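Primera vez con mesa en una convención de cómics pequeña: ¿cuánto material llevo y cómo la monto?

Publicado en Convenciones y fanzines > Mesas de artista

Vimala Gounder
Me han aceptado en el callejón de artistas de la convención de Merevville, que es en abril. Es la segunda edición y no conozco a nadie que fuera a la primera. Hago fanzines de ciencia ficción con personajes LGBT y tengo terminados dos: uno de historias cortas y otro más largo, Lurelden, que va de una cocinera en una estación orbital. También vendo láminas y pegatinas.

La organización me da media mesa y dos sillas. En el correo de confirmación no ponen las medidas, solo que el mantel corre de mi cuenta y que se puede montar desde las ocho de la mañana. He escrito para preguntar y aún no me han contestado.

Mis dudas son cuántos ejemplares imprimir de cada fanzine, si merece la pena llevar lector de tarjetas y si queda mal poner un expositor alto cuando compartes mesa. La imprenta me hace buen precio a partir de 1000 pegatinas, pero me parece una barbaridad para un evento de este tamaño. Tampoco sé si poner los precios a la vista o decirlos cuando pregunten.

La encimera de mármol, el cuenco de madera y el dulce rosa encima de la tabla. 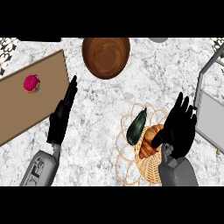 Respuestas

Augustina Wumbei
Estuve en la primera edición con mesa propia, así que te cuento lo que vi allí. El sitio es el antiguo salón de baile Grulton, que según la placa de la entrada se inauguró en 1959. Es bonito, pero la luz es amarilla y floja. Si tus láminas son oscuras, lleva una lámpara de pinza a pilas. Los enchufes están todos en la pared del fondo y se los quedaron las mesas de las editoriales.

Sobre cantidades: es un público que compra, aunque compra barato. A mí se me fueron casi todas las pegatinas y los fanzines cortos, y me volví a casa con la mayor parte del libro largo. Yo imprimiría el doble del corto que del largo. Las 1000 pegatinas solo las encargaría si tienes más convenciones este año o tienda en línea. Pregunta si puedes repartirlas entre varios diseños, porque en mi imprenta el precio es el mismo.

El lector de tarjetas, sí. Pruébalo con los datos del móvil antes de abrir, porque la wifi del salón se cayó a media mañana y ya no volvió. Lleva también cambio en monedas. El cajero más cercano está al otro lado de la estación y la gente que se iba a sacar dinero no siempre regresaba.

Los precios, a la vista y en grande. Mucha gente tímida se marcha antes que preguntar, y en una convención como esta hay bastante.

En cuanto al expositor, lo normal es no pasar de tu mitad y no tapar al de al lado visto desde el pasillo. Yo puse dos rejillas de las de armario unidas con bridas, con las láminas colgadas de pinzas, y las coloqué detrás de la silla en lugar de sobre la mesa. Ocupan poco en la maleta si las desmontas. Ensaya el montaje en casa el día antes, sobre cualquier superficie que mida más o menos lo mismo, y hazle una foto para copiarlo allí.

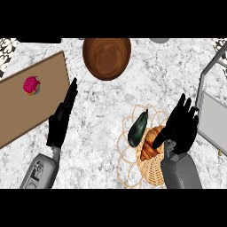
Con media mesa, lo que más me ayudó fue dejar un solo ejemplar de cada cosa a la vista y el resto en una caja debajo. Así queda sitio para firmar y para apoyar el lector. El ejemplar de muestra márcalo con una pegatina que ponga MUESTRA, porque se manosea mucho y al final de la tarde no lo vas a poder vender.

Si te toca compartir con alguien de la lista, escríbele antes. Yo me turné con mi vecina de mesa para ir a las charlas y al baño. La de Backlund, que es el colectivo que lleva la sala pequeña, se llenó y dejaron gente fuera, conque ve con tiempo si te interesa.

Akosua Baidoo
De acuerdo en casi todo, menos en lo de llevar poco del fanzine largo. Depende de cómo lo expliques. Prepara una frase para decir de qué va y ponla también en un cartelito. "Una cocinera en una estación orbital" ya sirve.

Y come algo antes de abrir, que la cola de la cafetería es larguísima.

Afaf Fakhoury
Yo no he ido a esa, pero en la mía las mesas medían 1,80 y el mantel me quedó corto. Lleva uno grande y lo doblas.

Vimala Gounder
Gracias a las tres. Ya me han contestado de la organización: la mesa entera mide 1,80, o sea que me tocan 90 centímetros. Voy a encargar las pegatinas en varios diseños y el doble del fanzine corto. Lo de las rejillas lo pruebo este mes. Augustina, ¿las pinzas eran de madera o de las metálicas de oficina? Tengo miedo de que marquen el papel.

Augustina Wumbei
Metálicas, con un trocito de cartulina doblada en medio. No dejan marca.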